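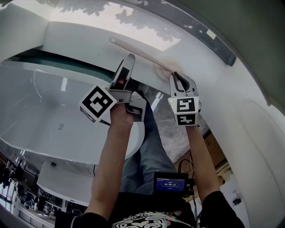
A bath brush against the white side of the freestanding tub.

Residence Diary, January 2019
Print this page | E-mail this entry

The month opened with the annual review of guest rooms at Hidum House. Mr. Gerrit Koster presided. The review covered heating, bedding and bathrooms on both floors, and its findings have been entered in the house register. The east radiators were again reported as slow to warm in the morning. Mr. Bart Peeters has been asked to obtain a second price for the valves, the first having been judged too high.

Bathing arrangements took up much of the meeting. Under the present rules, guests may reserve a bath until nine in the evening. Mr. Masaru Yokoyama, who is staying with us until spring to finish his translation, requested a later hour. The request was granted for a trial period, on the understanding that the pipes above the library are noisy and that readers there have first claim to quiet. I recorded my own reservations, having the room next to the library.
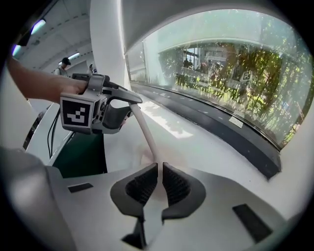 The matter of the water bill was then raised. The charge for the quarter came to 700 euros, against a budget that was set in October and did not allow for a full house. It was agreed that the difference should be met from the repairs fund. Mr. Reinhold Mühlbauer asked that his objection be noted, and it is noted here as well. He spoke for nearly 35 minutes, and the soup was served late.

In the afternoon I returned to the library catalog. Entries are now complete through shelf 19. Two volumes of the Zondia parish histories remain missing, and the loan book gives no borrower for either. A letter has been sent to Mr. Ruben Van Rooij, who held the key last summer.

Snow fell toward evening and the lane was not cleared. Dinner was taken in the small dining room. I wrote to my sister before retiring and read a few pages of the Desmet letters, which I find dry but cannot put down. The valves will be discussed again when Mr. Peeters has his figures.

2 comments | 4 shares
Contact the House | Copyright Hidum House | Back to top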